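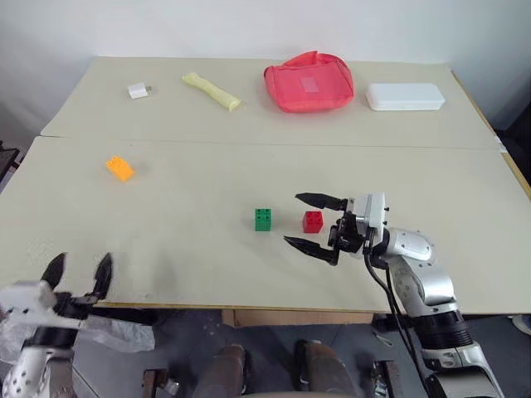
Can anyone come to the open day? Visitors of any age are welcome, and you don't need to sign up.

Tahira Pirzada has hosted the June open day at Caltance long enough to know which table draws the kids. "Toy bricks, every time!" she says, laughing. "They know exactly how hard a brick is to pick up, so they root for the robot."

Last year 728 people came through, and she talked to as many as she could (her voice was gone by 10 the next morning). Her favorite part is the questions. "A little girl asked me if it gets bored. I'm still thinking about that one."

Doors open again at noon.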